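Okabe Hand-Held Gripper Kit: Project Report
Grethe Sveinbjörnsson
Zitomville, December 2024

3. Handling tests

Our group was asked to review a gripper kit that the school could order for the automation course. We compared two offers. The Erier kit costs 2,491 and comes without spare pads. The Okabe kit costs 3,000 and includes one set of pads and a printed manual. The budget allowed for either, so we looked mostly at how the tools handle thin and smooth parts.

We started in April with blocks and bottles, which both kits held without trouble. Flat parts were harder. With a pane the contact area is small, and the operator has to bring the fingers in straight or the part turns in the grip. We recorded 51 grips with the Okabe tool, and most of the failed ones were on flat parts picked up at an angle.

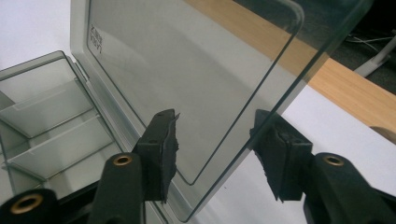
Figure 3. Gripper closed on the edge of a clear glass pane. Both pads have ragged edges.

Pad condition became its own topic. The manual gives no limit for when a pad should be changed, so we wrote one ourselves: change it when the edge is frayed where it meets the part. Brernine sells pads that are listed as fitting both tools, but we did not receive ours in time to test them.

The brass bushings on the Okabe arms needed no attention during the project. The grip on the Erier tool was more comfortable for small hands – two of us preferred it for that alone.

We recommend the Okabe kit, with an extra set of pads on the same order. A later group should repeat the flat part tests with new pads and write down the angle for each grip.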